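Home | Kits | Arms | Grippers | Spares | Support

Sirnotbridge Two-Finger Gripper Kit

A bolt-on end effector for home-built and shared-workshop arms. Supplied as cut parts, fasteners and two servos. Assembly takes an evening with hex keys and a soldering iron.

Specifications
Stroke: 100 mm, tip to tip
Fingers: long, thin, independently replaceable
Tips: two pairs, flat and spherical, push fit
Supply: 12 V, fused at the workshop end
Wrist plate: Tranolton four-hole pattern

Build notes
Fit the servos before closing the wrist housing. The lead exits on the underside and needs 13 mm of clearance. Leave slack at each joint collar – a tight lead will limit rotation before the software does.

Tips may be mixed. The flat tip suits thin parts lying on a bench; the spherical tip tolerates an off-centre approach to bottles and other upright cylinders. Recalibrate after any change, as the two lengths differ.

Mount the marker square to the wrist face. The calibration script reads it on start-up and will refuse to home if it is skewed or creased.

Simulation model
The download includes a model of the gripper on a box-section arm, with a furnished room to test in. Run new grasps there first. Colliding with a simulated pot plant costs nothing.
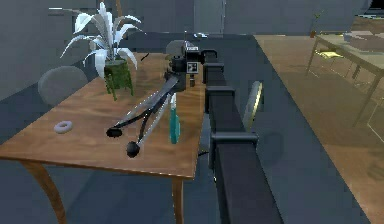
Finger friction is set low by default. Raise it in small steps until a held part stops creeping, then check the same value on the bench. Joint limits live in a separate file and are not overwritten by updates.

Related items
Fovcombe wrist plate adaptor
Dela Peña servo tester
Tranolton box-section arm kit
Spare tips, flat or spherical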